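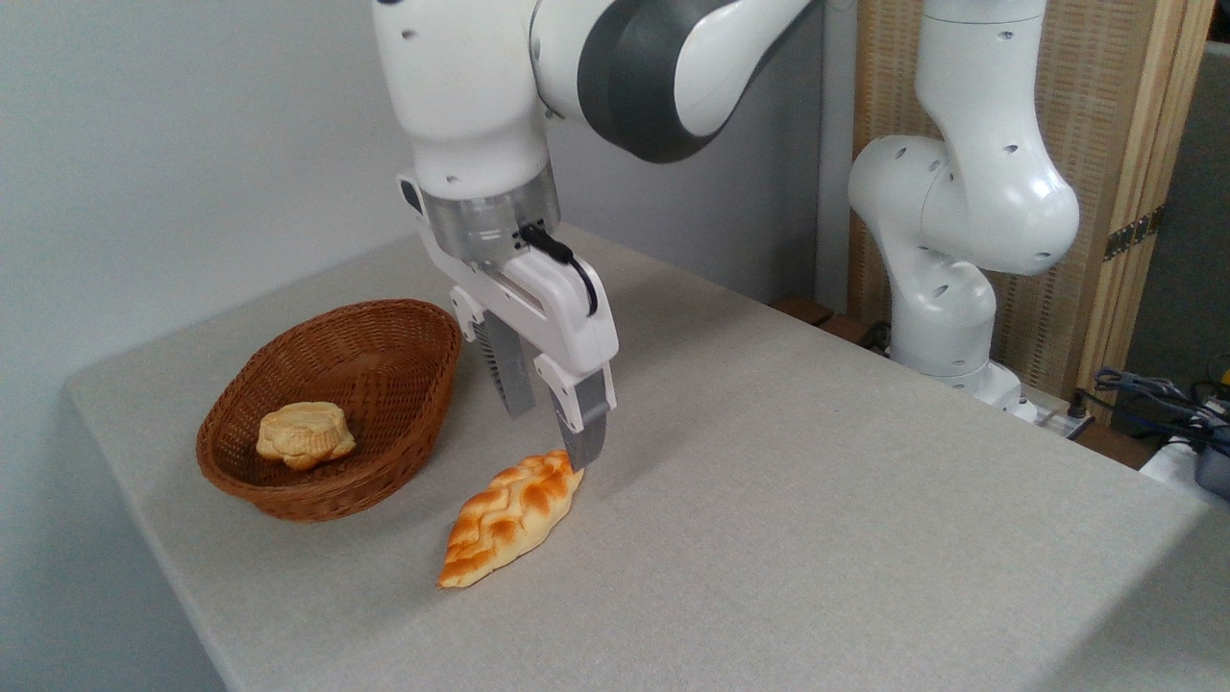 The bread bench: two arms, one basket, and a gripper at the end of the braided roll.

Software engineer, motion planning and grasping (Dindarura project)
Posted Jul 28, 2022

Hi, I'm Anežka Ondrejka and I run the manipulation software group at Cendico. I'm looking for one more person to write planning and control code with us, and I'd rather tell you what the job is like myself than paste in the usual HR text (sorry, HR).

Dindarura is our bakery handling project. The arms have to pick up baked goods, put them in baskets and take them out again without squashing anything. Bread is a wonderful, awful test object! A braided roll is long and bumpy and lies at whatever angle it likes, so the grasp planner has to find the axis of the loaf, choose a place to close the fingers and stay clear of the basket rim on the way down. Our current planner is decent at the first part. The rim is where I need you.

What you'd be working on in the first few months:

Approach paths next to woven baskets, where the depth data gets noisy and the collision checker panics and refuses perfectly good grasps.
Finger closing speed and force limits for soft crusts. Spyros Petkov wrote the controller and would love a second pair of eyes on it.
Two-arm scheduling, so one arm isn't parked in the air while the other finishes.
Our replay tool, which loads a logged run and lets you step through what the planner was thinking. It's slow and I'm fond of it – please make it less slow.

You should be comfortable in C++ and able to read other people's Python. Some time with a real arm helps a lot, and simulation plus stubbornness is fine too. I don't care about your degree. If you've ever spent a whole afternoon on a frame transform with a flipped sign, we'll get along.

We're a team of 19, and the regression suite has 114 grasp cases, which you will get to know better than you want to. It's 40 hours a week, and we mean 40. You'd be at our Foley office most days, with 2 days a week from home if you like. The start date is flexible, but I'd love to have you settled in before the December release.

To apply, send a resume and a short note on a bug you enjoyed fixing to Siriporn Chaiyaporn in our hiring office. Code samples are welcome, messy ones included. There's one call with me and then a paid half day at the bench.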